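4.2 Failure during the sorting task

The most serious fault of the Adano trials was recorded on 2018-10-08. The left arm stopped answering while its gripper was low over the table.

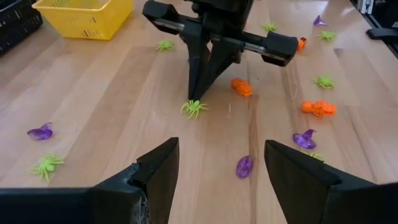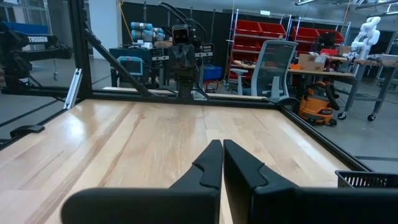
Figure 2. Views over the wooden table from a gripper, with its two black fingers.

Why did the safety stop not act? The limit was set on motor current only, and a lost connection does not raise the current. We now also stop both arms after 273 ms without a message.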